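Wirkbridge wants to move candy away from the checkout. Will anyone eat less of it?

WIRKBRIDGE – The town council voted in April to ban candy, chips and other packaged snacks from the area next to store registers, a rule supporters say will cut down on impulse buying and help parents get through the line without a fight.

The vote was closer than the council's press release made it sound. The measure passed by 2 votes after an evening of public comment that ran past 10 p.m., and several members who backed it said they would want to see results before going any further.

What those results would look like is hard to say. The ordinance sets out where snacks may not be placed – within 11 feet of a register, including self-checkout machines – but it does not say how the town will measure whether people are buying fewer of them. No store is required to share sales figures. The health department has no money set aside for a study.

The council's own background paper leans on a survey of 202 shoppers, most of whom said they had bought something at the register that they had not planned on. Fair enough. But the survey was taken outside a single supermarket, the Grasso on the north side, and it asked people what they remembered doing over the past month. It did not look at receipts. It also did not ask whether those shoppers already had snacks in their carts from the regular aisle, where the same products are usually sold in bigger bags at a lower price per ounce.

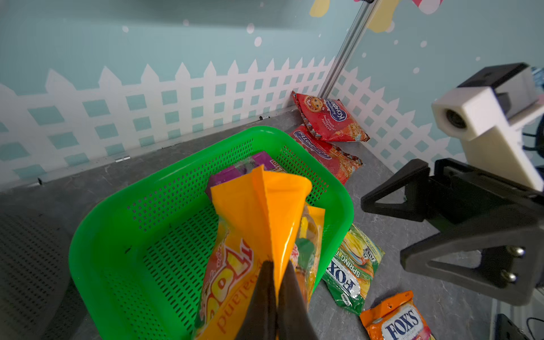
Store owners have been quick to spot the gaps. The rule covers shelves, racks and hooks, but it says nothing about the ends of aisles farther back or the displays just inside the front door. A manager at one Grasso location said the racks would simply move to the entrance. Shoppers would then pass them on the way in and, depending on the layout, again on the way out.

Smaller shops have a different complaint. In a corner store with one narrow room, 11 feet from the register can mean half the sales floor. The council answered that with an exemption for stores with 5 or fewer employees on a shift, which takes in nearly every convenience store in town, along with both gas stations. Those are the places where people stop in for a snack and little else.

So the ban will mostly apply to supermarkets, where people go with a list and fill a cart. Backers of the measure did not have much of a reply to this at the hearing, other than to say that it was a start and that the exemption could be looked at again next year.

Trikel, a distributor that stocks register racks for several stores in the county, said it did not expect to lose much business. The company plans to offer its customers rolling stands that can be set up anywhere on the floor. That should give the council some pause. When the firm that fills the racks sounds this relaxed, it is fair to wonder how much the rule will change.

There is also the question of what goes in the empty space. The ordinance allows drinks of any kind, including soda and energy drinks, as long as they are in a cooler. An early draft would have limited the space to water, fruit, nuts and items that are not food. That language was dropped before the vote, and the final paper does not explain why.

Parents who spoke at the hearing were split. One mother of three said she would be glad to unload her groceries without hearing about candy the whole time. A father who spoke after her said his kids ask for it in the cereal aisle too, and that saying no was his job and not the town's.

Stores have until the end of the summer to comply. After that they can be fined, though only after two written warnings, and the town has one inspector, who also handles restaurant kitchens and public pools.

The council is expected to take up the small-store exemption again early next year.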